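Why did the Lamarton council race go to a second round if one candidate got the most votes?

Posted in Elections and Voting
Tags: runoff, local council, Lamarton

zimisus

I moved to Lamarton in September and this was my first local election here. In the ward I live in, the top candidate finished 17 votes ahead of the next one. I assumed that was the end of it. Now I've had a card in the mail saying there is a second round, with only two names on it.

Where I lived before, whoever had the most votes won, even if it was by one. I have three things I'd like to know:

Is this a recount or a new vote?
If I voted the first time, do I have to vote again for it to count?
Can I vote in the second round if I skipped the first? My partner was working and missed it.

I read the notice on the council site twice and it only says "no candidate reached the threshold." It doesn't say what the threshold is.

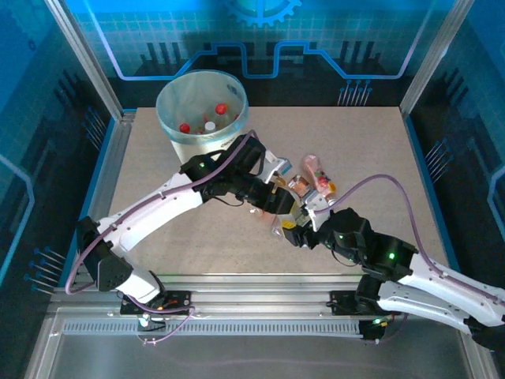
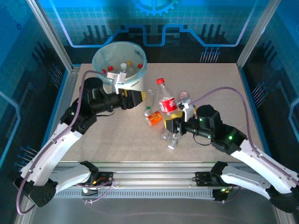 Iturra_ward_reader wrote that the threshold is half of the valid votes plus one, and that it's in the town charter under the part on council seats, not in the election notice. The rest of the reply follows.

It is a new vote. Nothing carries over from the first round except the names of the top two. If you voted before and stay home this time, your first vote does nothing for your candidate in the second round. A lead of 17 doesn't carry over either. Both start from zero.

Take a ward where 100 valid votes are cast. If the leader has 50, that still isn't enough, because the rule says more than half. Spoiled and blank ballots are left out before the half is worked out, so the number needed can be lower than you'd think from the turnout figure.

Your partner can vote as long as they were on the roll before the first round. The roll is not reopened between rounds. If they registered after the first round, they will have to wait for the next election. The card you got in the mail is not a ballot and you don't need it to vote, but bring ID.

One more thing — the polling place can change between rounds. Ours was moved from the school to the library last time and a lot of people went to the wrong building. Check the address on the card and don't go by memory.

virkum voter

Same in Virkum. They do it to get more people out twice and it costs a fortune. Turnout always drops in the second round, so the winner often ends up with fewer votes than they had in the first. I'd get rid of it. Just vote for the other one if you don't like who's ahead.

plainballot

The cost complaint is fair, but it doesn't help the person asking. A couple of additions to the first reply.

If you voted by mail in the first round, you may have to apply again. In Lamarton the form has a box for "this election only" and a box for "all rounds." Plenty of people tick the first without noticing. Call the clerk's office and ask which one is on your file. They'll tell you over the phone if you give your address and date of birth.

Also, the recount rule is separate. A candidate can ask for a recount of the first round if the gap between second and third place is small, as that decides who goes through. The gap between first and second doesn't matter at that stage if both are going through anyway.

zimisus

Thanks, that clears it up. I called and I'm down for "this election only," so I have to send the form in again. My partner is on the roll and will vote in person. I still think the notice should give the threshold.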